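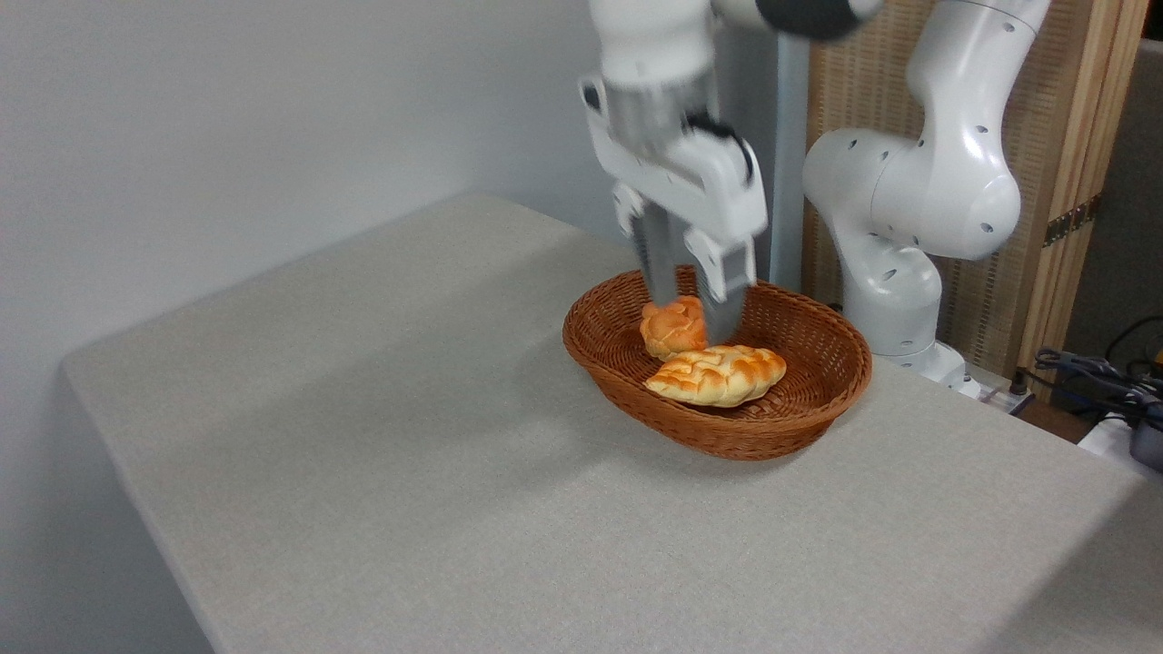
The Wondix arm over the bread basket at Plomgate's open day.

Plomgate opened its Wastadton showroom to visitors on Saturday, August 4, 2018, and I drove over to look at the Wondix, the two-finger arm it sells and rents to small food businesses. Our bakery has been looking for help with packing since June.

The showroom is on the second floor of the old Marwat building. Parking is in the back and the elevator was working. Visitors signed in, got a badge and were taken through in groups. Ours was mostly people from bakeries and one school kitchen.

The bread station was the one I came for. Two breads lay in a wicker basket on a cloth-covered table, a small round braided roll toward the back and a longer braided loaf with a shiny glaze in front. The gripper goes down from overhead with its two gray fingers pointing straight into the basket. A roll that close to a loaf is a fair test for us, as our orders are mixed and the bread touches.

The basic kit is one arm, the gripper, a mount and the software. A second arm is an option, and most buyers start without it. Plomgate quotes about 40 minutes to teach the system a new product. The gripper closing force is set on a screen, and settings can be saved by product name. Spare fingers come in sets of 2.

Rental is $367 a week with a four-week minimum. Delivery and setup add $200, charged once. Phone support is included on weekdays only, and that is a problem for a shop that does its heaviest baking on weekends. I asked about weekend coverage and was told it is being priced.

I also asked about cleaning. The fingers come off with a hex key and can be washed by hand. The arm itself is wiped down. There is no washdown version yet.

I left with a price sheet and a form for a trial. Plomgate wants each shop to send samples of its own bread first, so we are boxing up dinner rolls and two sizes of braided loaf. The showroom takes visits by appointment the rest of the year.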